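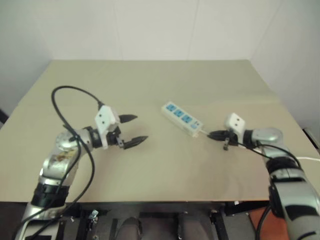
Who signs off a coach before it leaves the Trorkholm depot?
The shift inspector signs, and the depot lead countersigns if any item is marked Hold.

Coach inspection checklist, Clurmont line
Unit: 179
Date: 2024-05-31
Inspector: Ketsara Noiphan
Depot lead: Kamol Duangkaew

1. Wheel treads, both bogies: OK
No flats. Light shelling on axle 2, same as in January. Photographed and measured, within limits.

2. Brake pads: Replace
Two pads on the trailing bogie are at the wear line. Changed before release, old pads tagged and binned.

3. Parking brake: OK
Held on the yard grade with the air dumped.

4. Side doors: Hold
Door 3 reopened twice on the obstruction test. Sensor strip cleaned, then retested 6 times with no fault. Hold lifted by K. Duangkaew.

5. Gangway bellows: OK, watch
Small split in the lower fold, 22 mm. Patch it at the next visit if it grows.

6. Couplers and jumper cables: OK
Dust cap missing at the B end. Stores had none left. Order placed with Saltoritz.

7. Emergency lighting: OK
Stayed on for the full test period.

8. Fire extinguishers: OK
Both in date. The seal on the rear one was loose and has been refitted.

9. Wheelchair ramp: OK
Hinge is stiff. Greased.

10. Floor and steps: OK
Tread strip lifting at door 1. Glued down and checked after curing.

Comments
Xuelian Pan: Please write the axle number next to any tread note. Last time I had to look at all of them.
K. Noiphan: Done for this sheet.
K. Duangkaew: Released to service at 900 hours. Door 3 to be tested again at the next stop in depot.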